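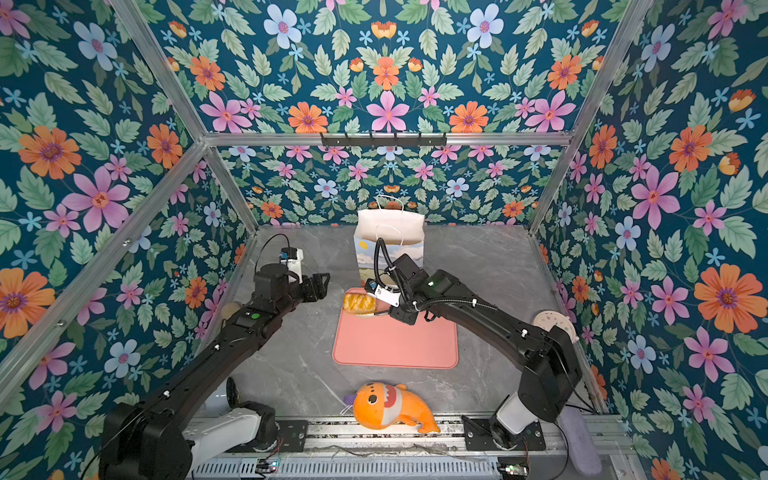 The man from Mester wanted an answer by June, and I had been putting off the comparison because I already knew which gripper my boss liked. She liked the Kordestani. It was cheaper, and Kordestani was two streets away from us in Pisville. I had no favorite. By four in the afternoon the right gripper was down beside the pastry at the corner of the pink mat and the left one hung open over the table, and I sat with my hand near the stop button and a cup of coffee I had forgotten. The test was bread into a paper bag, 19 runs for each setting.

On the controller, grip force went from 0 to 255. I started at 8, and the bread stayed where it was. I wrote that down and went up in fives.
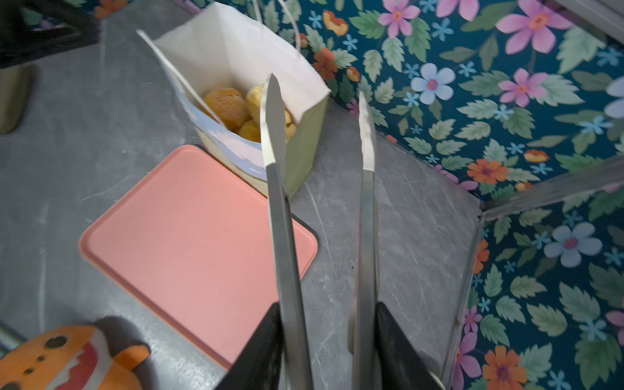 My boss came in at some point and stood behind my chair.

"Well?" she said.

"It drops the heavy ones."

"Ours or theirs?"

"Both," I said, "at this setting."

She watched two more runs. Then she asked if I would still be here if the Nukov people called about the other job, the one out west. I said I hadn't decided. I had decided about 5 weeks before, but the form was still in my desk.
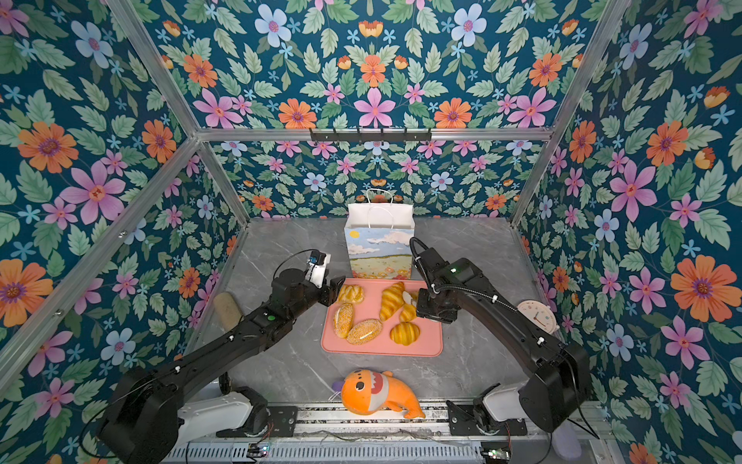

"Run the Kordestani again," she said. "Slower."

I changed the speed and ran it again. She pulled over the other stool – the one with the bad leg – and sat down, and we did the rest of the runs together without talking much. I read out the numbers and she wrote them in the log.

14 shares | 3 comments
Back to top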